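3. Post office work and informal service in small settlements

3.1 Setting and data

The material discussed in this section comes from two settlements, Rarholm and Hikanard. Each has a single post office counter, and each counter has been run by the same person for a long period. Rarholm had 1,452 residents at the time of the study and Hikanard had 3,910. The smaller settlement has no bank branch, no council desk and no chemist. The larger has a chemist and a part-time council desk, though the desk is open on mornings only and closes in the school holidays.

Interviews were carried out by Ajayi and Omoregie between October and the end of the following winter. Counter staff were interviewed at length, and shorter interviews were held with residents who used the counter at least once a week. The interviews were recorded, transcribed and coded by hand. Coding began with a short list of terms drawn from earlier work on rural services, and further terms were added as the transcripts were read. Where the two coders disagreed, the passage was read again by Nnaji, who had not taken part in the fieldwork. Her reading was taken as final.

In addition to the interviews, we were given access to the counter diaries kept in Rarholm. These are plain ruled books in which the postmistress notes parcels held over, messages left for collection and changes to delivery routes. They were not kept for research purposes and their coverage is uneven. Some weeks have an entry for every working morning; others have a single line. We have used them only to check the order of events described in interviews, and have not tried to draw any rates or averages from them.

3.2 What is meant by informal service

We use the term informal service for any task done at or from the counter which is not listed in the operator's contract and for which no charge is made. The definition is narrow on purpose. It leaves out friendliness, conversation and general goodwill, all of which were mentioned often by residents but are hard to separate from ordinary good manners. It includes reading a letter aloud to someone who has come without glasses, filling in a form on another person's behalf, holding a house key for a neighbour, and ringing a relative when a regular customer has not been seen.

The last of these needs some care. Ogunleye has argued in an earlier working paper from this project that checking on absent customers should be treated as a form of unpaid care, and that it is wrong to describe it as service at all. We see the force of the argument. However, the counter staff themselves drew no such line. In Rarholm the postmistress spoke of "ringing round" in the same breath as sorting the second bag, and described both as part of getting the morning done. As the aim of this section is to set out how the work is understood by those who do it, we have kept to their usage. The question is taken up again in Section 5.

A second difficulty lies in the boundary between the person and the post. Several residents of Hikanard said that they would go to the counter clerk for advice even when the office was shut, and some had done so at her home. These visits fall outside our definition, which is tied to the counter. Yet it is clear from the interviews that they follow from the same standing in the settlement, and that the standing was gained through the work. We note this as a limit of the definition and have not tried to repair it.

3.3 Length of tenure

Both counters have changed hands rarely. In Rarholm the present postmistress took over from her aunt, having helped in the sorting room as a girl. In Hikanard the clerk came to the post after the shop that housed the previous counter was sold. Neither had planned to stay. The Hikanard clerk had accepted the work for one winter while looking for something nearer her sister, and described the years that followed as a series of short extensions, none of which had felt like a decision.

Residents tended to speak of tenure as a quality of the person. They used words such as loyal, steady and devoted. Staff tended to speak of it as a result of circumstances: the hours suited the care of an elderly parent, the flat above the office was cheap, the bus to other work had been withdrawn. The difference matters for policy. If long tenure is put down to character, then the loss of a long-serving clerk will be seen as a loss that cannot be planned for, and the usual response will be a presentation and a notice in the parish newsletter. If it is put down to conditions, then those conditions can be recorded and, in part, kept up for the next holder.

Oyelaran makes a related point about succession. In his account of village carriers, knowledge of a round is passed on in a few shared trips, and whatever is not met with on those trips is lost. Our material supports this. The Rarholm diaries show that when a relief clerk covered the counter for two weeks, held parcels were handed out correctly but the messages noted beside them were not passed on. The relief clerk had been shown where the book was kept. She had not been told that the initials in the margin stood for people who would come in and ask.

3.4 Opening hours and the early shift

The contract hours in both settlements begin at nine. The actual working day begins well before this. Mail for Rarholm comes by road and is left in a locked porch, and the postmistress sorts it before the office opens so that farm households can collect on their way past. The arrangement is not written down. It began under her aunt, when the road carrier came earlier still, and it has continued through two changes of operator.

Residents rated the early shift highly, and several did not know that it was unpaid. When told so by the interviewer, some were embarrassed and others were doubtful. One man who collected animal feed invoices every week had assumed that the early hours were a requirement, and said he would have thanked her more often had he known. We draw attention to this because user surveys are commonly relied on when counter hours are reviewed. A survey which asks whether the present hours are convenient will return a favourable answer in Rarholm, and the answer will refer in part to hours that the operator neither pays for nor records.

Hikanard differs in this respect. The mail van arrives after opening, and the early shift is given over to cleaning, restocking envelopes and setting out the pension forms. The clerk was open about her dislike of rising early and said that it was the one part of the work she would be glad to lose. She had asked for a later start and been refused on the grounds that the chemist next door opened at nine, and that the two should match. 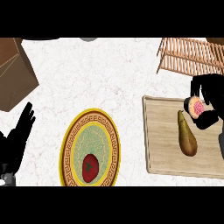

Figure 2.

The refusal is of interest because the chemist has since moved to a later start in the winter months and the counter has not followed. Omoregie raised the matter with the area office and was told that the hours would be looked at when the contract was renewed. At the time of writing, in May 2025, they were unchanged. It would be unwise to read too much into one case, but the reply is in keeping with the general pattern: informal additions to the working day are taken up without comment, while small formal changes call for a review.

3.5 Effects of partial closure

During the fieldwork the Rarholm counter was closed for eight days so that the floor of the sorting room could be repaired. Mail was held at the depot in Hyvönen and residents were asked to collect it from there. The closure had been announced on the door and in the newsletter, and no formal complaints were received by the operator.

The interviews give a fuller account. Households with a car collected their own mail and often that of a neighbour. Households without one either waited or asked the postmistress, who drove to the depot on several of the closed days and brought back what she could. She was not asked to do so by the operator and did not claim for the petrol. From the operator's side the closure passed without trouble, and its internal note, which we were allowed to read, describes demand at Rarholm as "able to be met from Hyvönen for short periods". On our evidence this is not a safe conclusion. Demand was met in large part by the person whose counter had been closed.

A similar effect can be seen in the trial of the Pruvar parcel lockers at Hikanard. The lockers were placed outside the village hall and were meant to relieve the counter of held parcels. Use was steady. The clerk, however, reported that many residents brought their collection codes to her first, either because the message had arrived on a telephone they found hard to read or because they were unsure which door had opened the last time. She kept a stool by the window so that she could see the lockers from her place and call out if someone was having difficulty. This time does not appear in any account of the trial.

3.6 Limits of the material

Two settlements cannot stand for rural counters in general. They were chosen because access was offered, and access was offered by staff who were confident of their standing. Counters where relations are poor, or where staff change often, are absent from the study. The residents interviewed were weekly users and so more likely than others to value what the counter provides. We have little to say about those who had stopped using it, apart from what their neighbours told us.

The diaries, as stated in 3.1, were kept for one person's use, and the abbreviations in them were explained to us by the person who had written them. In a few places she could no longer say what an entry meant. These entries have been left out of the analysis and are marked in the project archive with a plain bracket.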